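How I dress the cables on a bin-picking arm (and the house rules I stick to)

Cables are the boring part of a robot cell, and they're also the part that has cost me the most afternoons. I've been running an arm over a bin at the Perkico shop for a good while now, picking mixed odds and ends, and I'd guess most of my stoppages in the first stretch had nothing to do with the software. A cable snagged, or a hose got pinched, or a connector worked itself out bit by bit until the gripper went deaf on me mid-pick.

So I wrote myself a set of rules. They're not a replacement for your robot's manual or for a proper risk assessment, and if your safety person tells you something different, go with your safety person! But if you've got an arm reaching down into a box with walls, this should get you most of the way.

Before you touch anything

Stop the program, put the controller in manual, hit the emergency stop, and lock out the main switch if you'll be working on power or air. Bleed the air line too. I skipped that once on a gripper that was holding a part closed, and I got a pinched thumb and a long talk from Si-eun Kong, who was right about all of it.

Take your teach pendant with you, don't leave it on the bench where somebody can pick it up. If two of you are working on the arm, each of you puts a lock on.

Step 1. Find the worst poses

Don't start with the arm in its home position. Everything looks great in the home position. Jog the arm slowly (reduced speed, pendant in hand, nobody else inside the cell) to the places where the cables are most unhappy. For bin work I use 7 poses: the four corners at full depth, the middle at full depth, and then the wrist turned as far as the program ever lets it go, once each way.

Write the joint angles down. You'll want the same poses again every time you change a cable.

Step 2. Set the slack

Too tight and you're pulling on the connector every time the wrist bends. Too loose and the loop hangs down past the gripper, and then it's fishing around in the bin along with you. What I want is a loop that's just relaxed at the longest reach. Go to the pose that stretches the bundle most, leave a little give there, then go to the pose that bunches it up most and see where the slack ends up.

If it ends up lower than your fingertips, you need to reroute. Shortening it will only move the trouble to the other end.

My own rule for the fat hose is that it never bends tighter than 10 times its own thickness. Your hose supplier will have a number, so use theirs if you can find it. Mine came on a scrap of paper inside the Filtano box and I taped it to the cabinet door.

Step 3. Strap, then tie

Straps hold the bundle to the arm. Ties hold the bundle to itself. Keep those two jobs apart and you'll have a much easier time with repairs, because you can open a strap without cutting the whole thing to pieces.

Straps go on the solid part of a link and never across a joint. Put them on snug enough that the bundle can't wander, but leave it able to slide a bit lengthwise. Ties go on at even spacing, and please trim the tails flush! A cut tie tail is sharp enough to open up your knuckles, and it'll also catch on fabric, and if you pick fabric things out of a bin you'll find that out fast.

Near the wrist I add wrapping where the cables are fastened down. It takes the rubbing so the cable jackets don't have to.

Step 4. Pin down the bin

I know, this one isn't a cable. But a bin that shifts an inch means the arm comes down next to where it thinks it is, and the first thing to hit the wall is often the loop. Clamp the bin to the table, and put tape marks on the table so you can see at a glance if it has crept. Check the marks at the start of every shift. It takes as long as a sip of coffee.

Step 5. Run it slow, then run it long

Go through your poses at reduced speed first, watching the bundle and not the gripper (this is harder than it sounds). Then let it run the real job. I don't sign off on a new cable dress until it has done 162 picks with no touch-ups from me. There's no science in that number. It happened to be how many my first good setup managed before lunch, and I've kept it.

After the run, lock out again and go over the whole bundle by hand. Feel for flat spots, warm spots, and anything shiny on a jacket that used to be dull. Wiggle each connector.

Step 6. Log it

One line is plenty: what you changed, which poses you checked, your initials. Ours lives in a cheap notebook on a string. Check the dress again every 7 days if the cell runs daily, and any time the gripper gets swapped, even if it's "the same" gripper. Jeferson Godoy put one on in December with the connector facing the other way, and the loop came up short by a hand's width.

I keep spare ties, one spare strap and a roll of wrap in a Skasby tin by the cell door. Refill it when you use it, please.

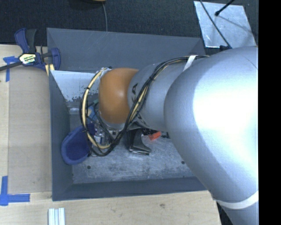 Normunds Kalniņš wrote in to say he'd swap steps 2 and 4, since he likes the bin clamped before he jogs to a single corner, and that he marks each strap position on the arm with a paint pen so the next person puts it back in the same spot.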